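Zotel Pick Trial Service: Frequently Asked Questions

Last updated in December

These are the questions we get most often before a customer books a pick trial. If yours isn't covered, use the contact form and someone from the Burberg workshop will reply.

What is a pick trial?

You send us your parts, we tip them into a metal bin and set up a robot arm to take them out. At the end you get a written report saying how well it went and what we would change. The trial is meant to help you decide whether bin picking suits your line before you spend money on a cell.

Do I have to own a robot?

No. We use our own arms. If you already have one and want the trial run on the same model, say so on the form and we'll tell you whether we can match it.

How many parts should I send?

Fifty is the normal number. We can work with 14 if they are expensive or hard to get hold of, but the report will say less about how the arm copes with a full bin. Please send parts as they come off your process, including any with burrs or scuffs. A box of perfect samples gives a result you won't see again on your own floor.

What if my parts aren't ready yet?

We can start with plain blocks cut to the same length and width. They are good enough for checking reach, finger clearance and the angle of the wrist near the bin walls. They won't tell you much about grip on the real surface, so we repeat the main tests once the proper parts arrive.

Which bin do you use?

Your own, if you can spare it. Otherwise we use a rectangular metal one with sloping inner walls. An old, marked bin is better than a new one for this work. Scuffed metal reflects light unevenly, and the vision software has to tell a scratch from the edge of a part.

Why is the bin clamped down?

The gripper can push on a part that is resting against a wall. If the bin shifts even slightly, every position the software has worked out is wrong from then on. On your own line we would expect a fixed locating frame, but clamps do the job on a bench.
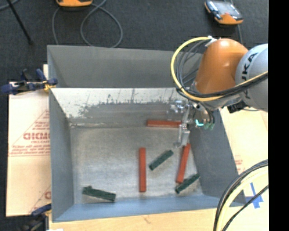
Parts lying close together, or touching, are the usual trouble. The finger needs a gap to go down into, and where there isn't one the software has to choose a different part first or nudge something aside. We count a nudge as a separate move in the report, so you can see how much of the cycle goes on it.

Can it tell different parts apart?

Yes, if they differ in shape or colour. Two types in one bin is covered by the standard price. More than that takes extra set-up and we quote for it. Parts that differ only in a thread or a stamped number can't be sorted at the bin; they need a second check after picking.

Which gripper will you use?

We start with a slim-fingered metal gripper — it reaches into narrow spaces and suits most bar and block shapes. For flat sheet or anything porous we change to suction. The Varness soft finger set is available for parts that mark easily, though it is slower and we don't suggest it for heavy pieces.

What is the heaviest part you can take?

2 kg on the bench set-up. Heavier parts can go to our Blöndal site, where the arms are bigger. The waiting list there is longer.

Will the last few parts in the bin be picked?

Often not all of them. Parts in the corners and flat against a wall are the hardest. The report lists what was left behind and where it lay. Some customers accept this and have an operator clear the bin at each change; others fit an insert so that parts slide towards the middle.

What counts as a good result?

We set a pass mark with you beforehand. For a first trial we suggest 80 per cent of parts picked at the first attempt. A lower figure doesn't rule out automation, but it normally means a different gripper, a different bin or better lighting, and we'll say which.

Can I come and watch?

Yes. Visits are on Mondays from 10 am. Please wear closed shoes and stay behind the floor line while the arm is moving. You may film your own parts but please ask before filming anything else on the benches.

What do I get at the end?

The report, the log of every attempt, and video of the runs. You don't get the program itself unless you go on to order a cell. Your parts are sent back in the packaging they came in.

Does the trial fee come off the price of a cell?

Half of it does, if you order within the quote period. Carriage on your parts is charged separately both ways.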